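Orkent Household Reuse Program
Progress report to the Rengifo Fund
Reporting period ending November
Submitted Dec 20, 2018, by Katherine Grajales, Program Manager

Summary

The grant supports the collection, checking and redistribution of small household goods from our room in Pernness. Work in this period centered on three matters: completing the furnishing of the sorting room, introducing a written checking procedure for small electrical items, and clearing the donations carried over from the summer. The first two are complete. The third is behind schedule and is addressed below.

Sorting room

The room now has its work tables and a mixed group of chairs, all of them donated. The seating does not match, and we do not plan to spend grant money on replacing it. A smaller table has been set along one side for items awaiting a decision, and decorative pieces are kept on the floor nearby until shelving is fitted. The shelving order was placed with Tastulier in November. Delivery has been confirmed for the new year, and the cost remains within the approved budget line.

Small electrical items

Fans, lamps and similar goods were previously stored with their cables wrapped tightly around them, and faults in the cable were often missed. Under the new procedure, each item is placed on a table with the cable laid out to its full length, and the plug, cable and casing are looked over before anything is switched on. Items that pass are labeled and stored upright – fans with their bases down, lamps without their bulbs. 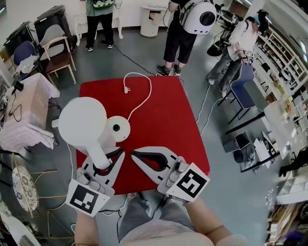
Aravind Pai drafted the procedure and has trained 13 people in its use. In this period 100 electrical items were checked, of which 80 were approved for redistribution. A further 16 need a replacement part and are being held. The remaining four were sent for recycling.

Carried-over donations

Textiles and kitchenware from the summer are still in boxes. We had expected to finish this work by the end of November, but the electrical checks took more table time than planned. Two afternoons a week have now been set aside for the boxes alone. We ask the Fund to note the revised completion date of the end of February.

Next period

We will fit the shelving, move the decorative items off the floor and obtain parts for the goods on hold. We also intend to extend the written procedure to kitchen appliances, which will require a separate checklist – a draft will be sent to the Fund for comment before it is adopted. No change to the total grant is requested.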